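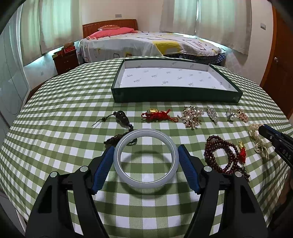 Kamath hand-held gripper, hire kit - inspection before use
Supplier: Clillov
Site: Kuswood flat, bedroom table
Task under review: picking up small jewellery

1. Finger pads. Blue, ribbed, one on each inner face. Pass.
Comment: wipe with a dry cloth between items. Grit in the ribs will mark a smooth bangle.

2. Round fasteners at the finger pivots. Pass.
Comment: hand-tight only. The supplier's sheet asks for a check every 486 grips.

3. Fingers open and close evenly. Pass with comment.
Comment: left finger slow on the first two squeezes, fine after that. Check again at lunch.

4. Grip counter. Reads 1,703. Pass.
Comment: pads are due for changing at 3,000, so this set should see out the hire.

5. Work surface. Pass.
Comment: gingham cloth laid flat. Smooth it again if it rucks up under the fingers.

6. Items spaced for gripping. Fail.
Comment: the pearl necklace is in a heap and the dark red beads are coiled in loops. Lay both out straight before trying them. Bangle is fine where it is.

7. Stones and settings. Not checked.
Comment: Clillov gives no grip limit for brooches - ask before we renew with Wondevden.

Spare pads in kit: 3
Result: fit for use once item 6 is put right.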